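Serving sizes belong on the scale, not in the cup

Recipe writing in this country has a measurement problem, and the metric changeover only fixed half of it. We moved from ounces to grams and from pints to millilitres, then carried on specifying most dry ingredients by volume. A cup of flour remains a cup of flour in nearly every community cookbook and on the back of most packets. My argument is that volume measures for dry and semi-solid foods should be dropped from published recipes altogether, and that publishers should stop treating mass as the optional figure in brackets.

Start with the vessel. An Australian metric cup is 250 mL. An American cup is a little under 237 mL. The Australian tablespoon is 20 mL, where nearly everyone else uses 15 mL. A reader working from an imported book with a local spoon set will overdose the baking powder by a third and will have no way of knowing it from the page. Older family recipes add a further complication, as the cup in question may be a teacup.

Then there is the filling. Flour is compressible. Spooned lightly and levelled, it will give one mass; scooped straight from a bag that has travelled home under the potatoes, it will give a good deal more. I ran a small trial of this in June at the Udermont hall, where I teach a baking class on Sunday afternoons. Each person measured one level cup of plain flour from the same bin, using the same cup. The lightest came in at 115 g. The heaviest was far enough above it to turn a soft scone dough into something you could pave with. Everyone had followed the instruction as written.

Grated cheese, brown sugar, chopped nuts and leafy herbs behave worse. "Firmly packed" is an instruction about force, and no recipe states the force.

The usual defence of the cup is that ratios matter more than absolute quantities, so a consistent cook with a consistent cup will be fine. The defence holds only when every ingredient is measured by volume and filled the same way. Most recipes mix systems. Eggs come by number, butter by the gram off the wrapper, and the flour by the cup. An error in one does not carry through to the others. 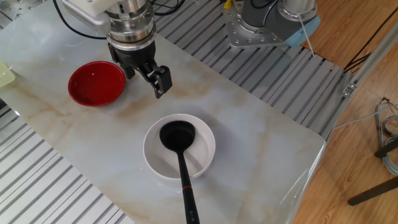 A second defence is cost and fuss. It had some force when kitchen scales were mechanical and drifted. A basic digital scale now costs less than a decent saucepan, resolves to a gram, and tares at the press of a button. With the tare function you put the mixing bowl on the platform and add everything to it in turn. The washing-up is reduced by the full set of cups. The one real weakness is at the low end, where a scale with 1 g resolution cannot be trusted for 2 g of yeast. For quantities under 6 g I would keep the level teaspoon, with its volume stated in millilitres.

Liquids are a milder case. Water, milk and stock can be measured in a jug without much loss, provided the jug is read at eye level on a flat bench. Honey, yoghurt and tahini should be weighed, if only for the amount that stays behind on the sides of the jug.

Damián Rivadeneira, who edited the Camska regional cookbook, has put the contrary view to me several times. He holds that a recipe is a social document as much as a technical one, and that converting a grandmother's cups to grams takes her voice off the page. I take the point about voice. His own solution was to print the original wording and leave it there. I would print the original wording and put a tested mass beside it. For the shortbread on his opening page, my tested batch came to 606 g of dough before cutting. With that figure available, a reader can check the whole mix in one step and see at once whether something has gone astray.

Testing is where the real expense sits, and I suspect it explains more of the resistance than sentiment does. To convert a recipe properly, someone has to make it, weigh what went in, and make it again from the weights. Multiplying by a standard conversion table is quicker but only swaps the author's unknown cup for the table's known one. Several books I own have plainly been done this way. Quantities such as 127 g of sugar are the giveaway, as no cook ever chose that number.

What I would ask of publishers is modest. State mass first for anything that is not a free-flowing liquid. State which tablespoon is meant, on the same page as the recipe. Give the total mass of the dough or batter, and the yield. Round to the nearest 5 g where the recipe tolerates it, and say where it does not. Home cooks can then keep whatever cups they like in the drawer, and use them for scooping.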